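Bustley Student Enterprise Program
Progress report to the Skadutari Fund, second reporting period

Prepared by Covadonga Zabala, program coordinator

1. Period covered

The report covers the months from August to the end of the teaching term. It follows the headings in the funding agreement. The budget table has been sent separately by the finance office.

2. Intake

Applications opened in the first week of August. We received 58, up from the first round, and 23 teams were offered a place. Most teams have two or three members. Business students still make up the largest share, but there were more applications this time from nursing, design and agriculture. Two teams withdrew before the first workshop, one because of a work placement and one because the members could not agree on who would lead the venture. We did not refill those places, as the workshops had already been timetabled.

The application form was shortened after feedback from the first round. We removed the five-year forecast and asked instead for one page on who the customer is and what they pay for now. Selection panel members reported that the new forms were quicker to read and easier to compare.

3. Workshops and mentoring

All scheduled workshops were held. Topics were customer interviews, pricing, basic bookkeeping, company structures and pitching. Attendance was strong for the first three and dropped during the mid-term exam period. The company structures session was recorded and has been put on the student portal for those who missed it.

Teodoro Marín joined as lead mentor in August. He has organised the mentor roster so that each team has one regular contact and can book a second person for specialist questions. Under the old arrangement some teams were getting conflicting advice from several mentors at once. Evening appointments from 5.30 pm have been popular with students who work during the day.

We are still short of mentors with retail and food licensing experience. Three teams are planning to sell food and have had to rely on council fact sheets. Teodoro is speaking with two former market stallholders and we hope to have at least one of them on the roster next term.

4. Team progress

Lysenko is developing a repair and resale service for secondhand bicycles. The team has moved from a single drop-off point on campus to a booking system and has started charging a small deposit, which has cut the number of missed appointments. Their main difficulty is storage. The current shed is available only until the end of the year.

Celora began as a subscription box for new parents. After the customer interviews the members changed direction and now offer meal planning for shift workers. They have a small group of paying customers and are testing a monthly price against a weekly one. The original website has been taken down.

Of the remaining teams, most are at the stage of testing a product or service with a small number of customers. Several have not yet spoken to enough potential buyers to know whether their idea will hold up. Mentors have been asked to make this the priority at their next meetings.

5. Pitch preparation 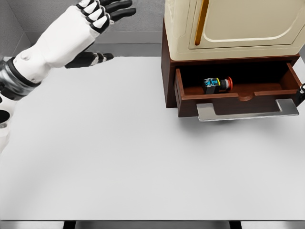

Pitch coaching began later than planned because the lecture theatre was being re-carpeted. Each team will have two practice runs before the final, and the time limit has been set at five minutes plus questions. Drafts seen so far spend too long on background and leave the costs to the last slide. We have also asked teams to keep their slides plain. Judges will receive the written plans a week ahead of the final.

6. Spending and next steps

Spending is under budget on venue hire and over on printing. We ask the Fund's approval to move the venue surplus into seed grants for the finalists. The mentor recruitment described above will continue over the break, and a new storage location for Lysenko is being discussed with the facilities office. Results of the final and a follow-up survey of all teams will be included in the next report.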